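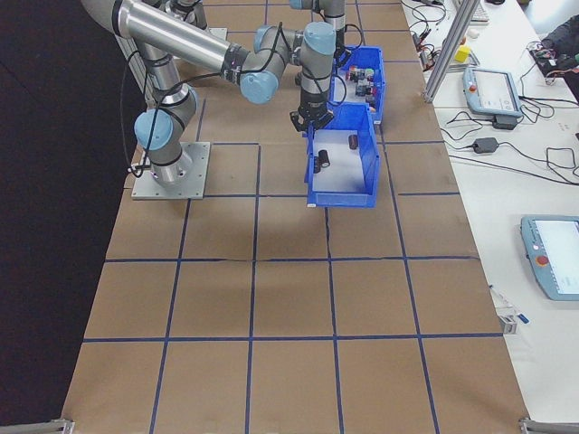 September 19, 2026

Bench notes, mostly about the bins and the paper, so skip this if you only came for the measurements (they're in the other book).

I finally gave up on the old cardboard trays. They'd gone soft at the corners and every time I slid one along the tabletop it caught on the tape and pulled a bit up with it. We're on the blue plastic parts bins now, the stackable sort with the sloping open front, and I'm a convert! You can see what's in them without picking them up, and you can get your fingers in without tipping the lot over. They came in the Florlow order along with the tape, which was the last order I had left over from February and had been sitting under the stairs at Unarbridge all that time. I'd forgotten I'd even asked for the bins.

Paper first. The brown kraft is the same roll as before, and it's holding up well enough, though it wrinkles if you lean on it with a sleeve and there's a crease I can't get to lie flat whatever I do. I tried weighting it overnight with the heavy Gulyás catalogue, no difference at all. I'll live with it. What I won't do again is pull the paper tight and tape it down in one go from one end. Start in the middle and smooth outwards, then trim. I've written this down before, I think, and then ignored it.

The grid took most of the morning. Dark blue tape, lines across first and then lines along, and I was so careful with the first few and so much less careful with the rest. The squares are square enough for finding things by. If you say "second row, near the left" everyone looks at the same place, and that was all I wanted out of it. A couple of lines have a bit of a wave where the paper wasn't lying flat. I did think of pulling them up, but this tape takes the top layer of the kraft with it if it has been down for more than an hour or so, and then you've got a furry stripe that shows worse than the wobble. 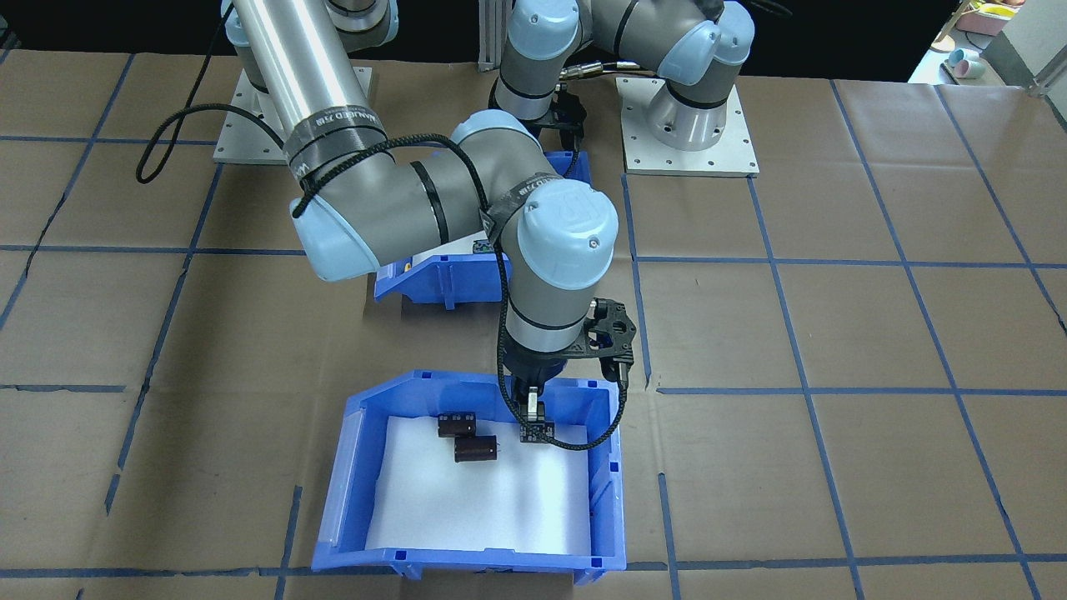 Wouldn't pencil have done the job, came the question over tea, with a long ruler and no tape at all? Fair point, and I did try pencil on an offcut. It goes shiny on brown paper and you lose it completely under the ceiling lights, and it smudges. Felt pen is better but it's for ever, and I like being able to shift a line when the layout changes. So tape stays for now. If the next roll of paper comes from Wusanden I'm going to ask whether they do one ready ruled (they list 12 sorts of kraft, surely one of them has lines on it).

Back to the bins. I've put a white sheet in the bottom and I wish I'd done it years ago. Small dark parts on blue plastic just vanish, especially the short cylinders, and on white you spot them straight away. Ordinary printer paper, cut a touch smaller than the floor of the bin so it drops in without curling up the sides. No glue. When it gets grubby you throw it out and cut another.

I've also stopped filling them. The carton of cylinders holds 1,000 and my old habit was to pour in a great heap and then rummage, which is noisy and slow, and half of them end up on the floor. A small handful at a time is loads.

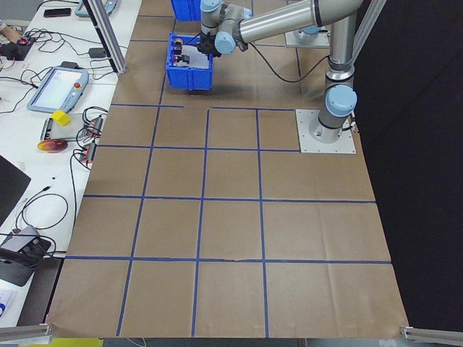

Leave the mixed bits in one bin and stop sorting so finely, was the advice pencilled in the margin of my last entry, you'll only muddle them again by the end of the day. I've come halfway round to that. Odds and ends can share. Anything that looks nearly the same as something else gets a bin to itself, and I'm not budging on that one.

The side table needs a proper go next. The black cables have coiled themselves into one another again and I could do with some hook-and-loop ties, the wide ones. Also a label for each bin, on the side where the slope doesn't hide it.

To get: 2 rolls dark blue tape, ties, printer paper, a sharper blade for the trimming knife. Check whether Florlow still do the bins in the next size up.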